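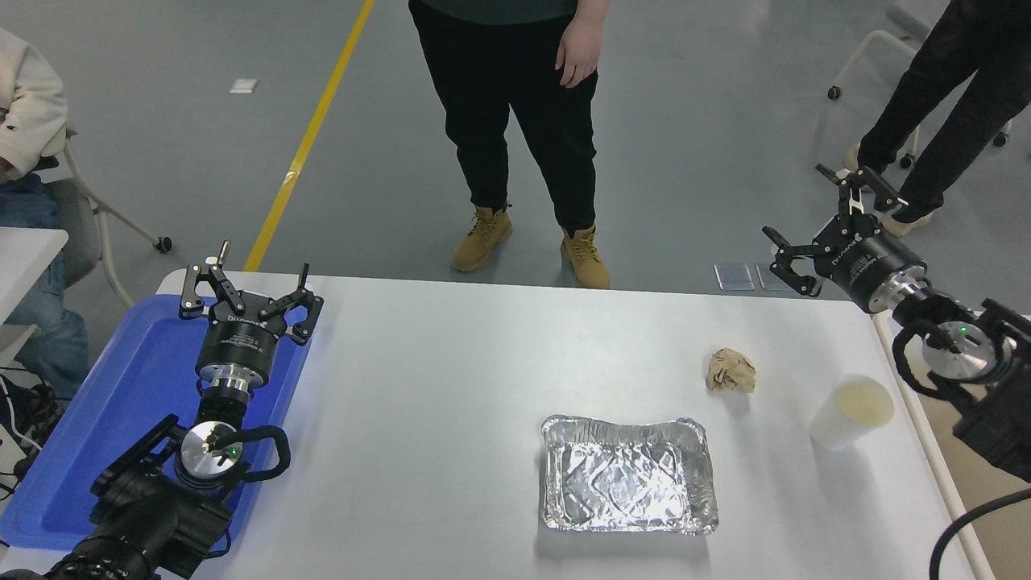
Table Sorting with Two Arms: Final Project Report

Mireille Darwish and Ruba Mansour
Submitted Jan 16, 2026

1. What we set out to do

Our project is a planner that lets two arms clear a table without getting in each other's way. The objects are ordinary trash: a foil tray, a ball of brown paper, a paper cup with some liquid left in it. The goal is to get everything that can be tipped into the blue tray on the left, and to treat the cup as something that must stay upright the whole time.

We picked this because the pieces all look easy on their own. Finding a cup is easy! Picking up a paper ball is easy! Doing both from the same table, with two arms that can reach into each other's space, kept us busy from June until the week before this report was due.

2. How the software is put together

We call the whole package Konitz. It has a perception part, a task planner and a motion layer, and they talk through one shared table map. The map is a plain list of objects with a position, a size, a class and a flag called keep_level. We started with something much fancier (a full graph with relations like "behind" and "next to") and threw it away in week five. The list is faster to debug and we could print it on one screen.

Perception runs on the head camera. A segmentation model gives us masks, and we fit a rough box to each one using depth. Foil was the hard part. Crumpled foil throws bright highlights in every direction, and the depth values on it jump all over the place, so the box would shrink and grow between readings. Ruba fixed most of this by taking the outline from the color mask and only trusting depth on the table right next to the rim. It's a small change, 17 lines, and it did more for us than two weeks of retraining.

The task planner gives each object to an arm. Cost is travel distance plus a penalty if the path crosses the middle of the table. Objects with keep_level set get a slower speed limit and a tighter limit on wrist tilt. The right arm gets the cup almost every time if it starts on that side, and we were happy to see the planner work that out without a special rule.

The motion layer is where Mireille spent her time. Each arm reserves the space it is going to sweep through before it moves. If the other arm wants an overlapping space, it waits at a parked pose with the gripper open. Our first version could lock up, with both arms parked and each waiting on the other forever. We added a priority that goes up the longer an arm waits, and the lockups stopped.

3. Testing

We ran 100 trials with the final version. Objects were placed by hand, and whoever placed them didn't look at the planner's screen while doing it. A trial counted as complete only if the paper ball and the foil tray ended up in the blue tray and the cup never tipped past the limit we set.

79 trials were complete. Of the 21 that weren't, most were foil: the fingers closed on the rim, the rim folded, and the tray slid out. We had three cup failures, all from the same bug, where the tilt limit was dropped after a replan. That bug is fixed but we didn't have time to rerun the full set, so the numbers here are from before the fix.

Median planning time was 47 milliseconds, well under what we had hoped for. Nearly all of the waiting in a trial is the arms moving.

4. What we would change

The space reservation is too careful. It reserves the entire sweep at once, so one arm can sit parked long after the other has moved past the spot they were arguing over. Releasing the space bit by bit is the obvious next step and we have a half-working branch for it.

We would also like the planner to know that paper and foil squash. Right now every object is a stiff box, and the grasp width comes straight from that box. A grip that closes slowly and checks the finger position as it goes would probably save a good share of the foil trials.

Last thing, for whoever picks this up: read the notes in the config folder before changing the parked poses. The wrist cables limit how far the last joint should turn, and those limits are in our file and not in the arm model.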